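Wonura Play Kitchen Table Mat, Brown
Made by Tornik

If you have ever set up a pretend kitchen on the dining table and spent the rest of the afternoon listening to little pans scraping across the polish, you will know why we started looking for a mat like this one. The Wonura is a plain brown mat that lies flat across the table and gives everything a place to stand – the cups, the plates, the rack, the saucepan that somebody has always just put down in the middle of cooking.

We tried quite a few before we settled on it. Some were printed with painted-on hobs and sinks, and very jolly they were too, but the children we know like to decide for themselves where the cooker goes. A plain mat lets them move the whole kitchen about as often as they please (and they do please, usually just as you've sat down). The brown is a nice warm shade that sits happily with wooden pieces, and it makes the brighter crockery look lovely.

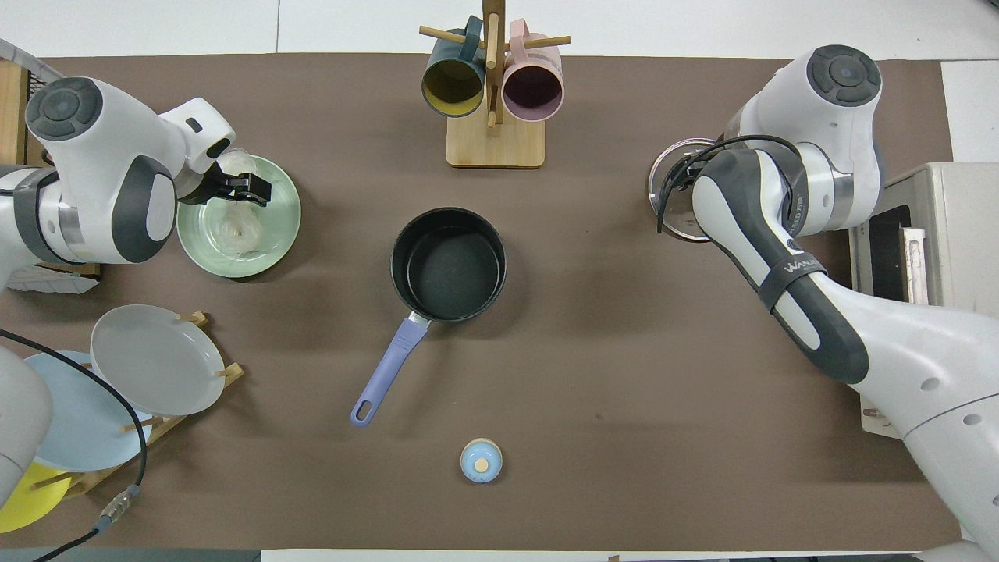 The brown mat laid out with a mug tree, plate rack, saucepan and toaster oven.

Tegan Partington, who chooses most of our kitchen range, likes to put the taller things towards the back and leave the middle clear for a pan. It's a good arrangement for two children sharing, as they can each reach what they want without knocking the mugs off their pegs. You may find your own lot have other ideas, of course!

Please note that the mat is sold by itself. The mug tree, the rack and all the crockery and pans are separate, and you'll find plenty to go with it in our Brennan and Amar ranges. Most people seem to start with a few plates and a pan and add the rest at birthdays.

Details
Colour: brown
Size: 1,000 mm x 600 mm
Sold: singly, rolled in a card tube
Care: wipe with a damp cloth and a drop of washing-up liquid, then leave to dry flat. Please don't put it in the washing machine or the tumble dryer.

It will want to curl a little when it first comes out of the tube. Turn it face down overnight with a book on each corner and it should be flat by breakfast – if it's being stubborn, give it a second night.

Longer table? Two mats can go end to end, and we take 2 off the delivery charge when you order them together. For schools and nurseries wanting several, do get in touch with Ryan Lambert through the contact page and he will work out a price for you, carriage included.

Page updated Mar 31, 2021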